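Checkliste Wahllokal: Was ich vor der Stichwahl abhake (mit meinen Kommentaren)

Ich mache das jetzt zum vierten Mal als Wahlvorsteherin in Uvholm, und weil ich nach dem ersten Wahlgang im Juni so viele Mails bekommen habe, stelle ich meine Liste einfach mal online. Sie ersetzt natürlich nicht die Unterlagen vom Wahlamt, die müsst ihr trotzdem lesen (ja, auch den Anhang!). Zur Erinnerung, warum es überhaupt eine Stichwahl gibt: Der Bürgermeister ist zurückgetreten, im ersten Anlauf hatte keiner die Mehrheit, und jetzt stehen noch Selamawit Gebreyes und Raíssa Barros auf dem Zettel. Zwischen den beiden lagen 185 Stimmen. Da schaut also jeder ganz genau hin, auch uns auf die Finger.

1. Zugang und Wege
[x] Haupteingang ab 7 Uhr offen, Schlüssel am Vorabend abgeholt
[x] Rampe liegt auf und wackelt nicht
[ ] Wegweiser vom Parkplatz bis zur Tür
Kommentar: Die Rampe habe ich selbst ausprobiert, mit einem vollen Einkaufstrolley, geht prima. Die Wegweiser fehlen noch. Beim letzten Mal standen etliche Leute vor dem Nebeneingang und haben geklopft, das war für alle peinlich. Ich drucke sie diesmal auf gelbes Papier.

2. Fluchtwege und Brandschutz
[x] Notausgang lässt sich von innen ohne Schlüssel öffnen
[x] Feuerlöscher geprüft, Plakette gültig
[ ] Kein Stuhlstapel vor der Hintertür
Kommentar: Die Stühle! Jedes Mal die Stühle. Ich hatte sie weggeräumt, bin kurz raus und danach standen sie wieder da. Kommt am Wahlmorgen noch mal dran, deshalb bleibt das Kästchen leer.

3. Strom, Licht, Kabel
[x] Beleuchtung in allen Kabinen
[x] Verlängerungskabel am Boden festgeklebt
[x] Ersatzlampe von Drilline liegt im Schrank
Kommentar: Kabine drei war im Juni ziemlich schummrig, eine ältere Dame hat mir das sehr deutlich gesagt, und sie hatte recht. Jetzt hängt dort eine zweite Leuchte. Bitte setzt euch wirklich einmal in jede Kabine und lest den Musterzettel durch, vom Gang aus sieht man das nicht.

4. Kabinen und Sichtschutz
[x] Tische so gedreht, dass niemand über die Schulter schauen kann
[x] Stifte in jeder Kabine, nicht radierbar
[x] Eine Kabine mit niedrigem Tisch
[ ] Fensterseite abgehängt
Kommentar: Abends spiegelt die Scheibe ganz fies, da könnte man von draußen hineinsehen. Packpapier reicht völlig, es muss ja nicht schön sein.

5. Urne und Stimmzettel
[x] Urne unbeschädigt, Schloss schließt
[x] Siegel in Reserve
[x] Schablonen für sehbehinderte Wählerinnen und Wähler
[ ] Stimmzettel nachgezählt
Kommentar: Die Zettel kommen in Paketen zu 200 Stück, und ich zähle sie nach, auch wenn ich dafür belächelt werde. Dass die Urne leer ist, zeigt ihr bitte erst am Morgen vor allen Anwesenden, dann abschließen und ins Protokoll damit. Am Vorabend bringt das gar nichts.

6. Werbung in der Umgebung
[x] Keine Plakate am und im Gebäude
[ ] Laternen vor dem Eingang kontrolliert
Kommentar: Beide Teams haben fleißig plakatiert, und ich will da niemandem etwas unterstellen - aber an der zweiten Laterne hängt noch ein Plakat von Barros und gegenüber eins von Gebreyes. Ich habe beide Büros angerufen, beide waren sehr nett, beide wollten sich kümmern. Ich schaue abends noch mal nach.

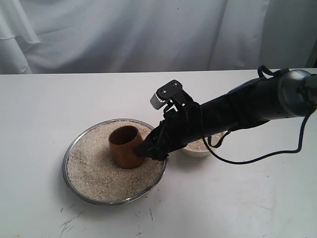

7. Team und Schichten
[x] Schichtplan hängt aus
[x] Vertretung für die Schriftführung benannt
[x] Notfallnummern neben dem Telefon
[ ] Verpflegung geklärt
Kommentar: Das Essen kommt wieder vom Imbiss Khương, das Budget liegt bei 300 Euro für den ganzen Tag samt Auszählung. Wer etwas nicht verträgt, schreibt mir das bitte vorher! Gegessen wird im Nebenraum, Getränke haben am Tisch mit dem Wählerverzeichnis nichts verloren (ich sage nur: Kaffeefleck beim Buchstaben M).

8. Auszählung
[x] Tische für die Stapel beschriftet
[x] Absperrband für die Zuschauerplätze
[x] Laptop mit Mesura gestartet, Testmeldung angekommen
[ ] Papierformular als Ersatz ausgedruckt
Kommentar: Mit Mesura schicken wir die Schnellmeldung raus. Der Test lief gut, aber im Juni ist uns das WLAN weggebrochen und ich habe das Ergebnis am Ende telefonisch durchgegeben. Also Papier bereitlegen. Wer zuschauen möchte, darf das, die Auszählung ist öffentlich - 20 Stühle stehen hinter dem Band, wer später kommt, muss eben stehen.

Offen sind damit noch die Wegweiser, die Stühle, das Packpapier, die Zettel, die Laternen, das Essen und das Formular. Wenn euch auf der Liste etwas fehlt, schreibt es mir in die Kommentare, ich trage es bis zum Vorabend nach.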